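The fruit basket
1/22/22

I have been putting our fruit in a basket for years without giving it any thought, and the basket was always too small. The old one was round and shallow, 12 inches across, and anything past a few apples rolled off onto the counter. This month I replaced it with a bigger one from Lonlow. It cost 24 dollars.

The new one is rectangular with rounded corners, woven, a very dark brown. The rim is thick and braided like rope. I had my eye on a Clurard wire basket first, but wire leaves marks on soft pears, and I didn't want to line it with a towel all the time.

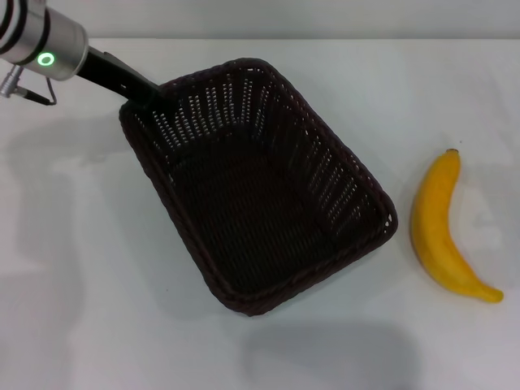 Should bananas be kept in the same basket as everything else?
Keep them apart if you can, especially from apples and avocados. Ripening bananas give off ethylene gas, and that speeds up the fruit next to them. I only put them together when I want a hard avocado ready sooner.

So bananas stay beside the basket at our house. I tried a hook for a while and it came loose from the cabinet twice. Laying them on the table works fine if you buy fewer at a time. We were buying a big bunch every week and baking with half of it, and there is only so much banana bread we can eat in January.

Oranges and lemons go in the bottom. They last the longest and don't mind the weight. Apples go next, then pears or whatever is soft that week. I don't wash any of it until we eat it. Onions used to end up in there too, and I have moved those to the pantry.
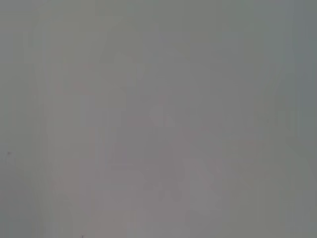

Cleaning is the one thing I was worried about with a weave this tight. Crumbs and bits of onion skin got into the old basket and stayed there. For this one I use a dry Volex dish brush, the small one, and go along the rim first and then the sides. After that I turn it over and tap the bottom over the sink. I'll do that every time it gets empty, usually the day before we shop.

Next I need to find somewhere for the old round one. It might hold the garlic.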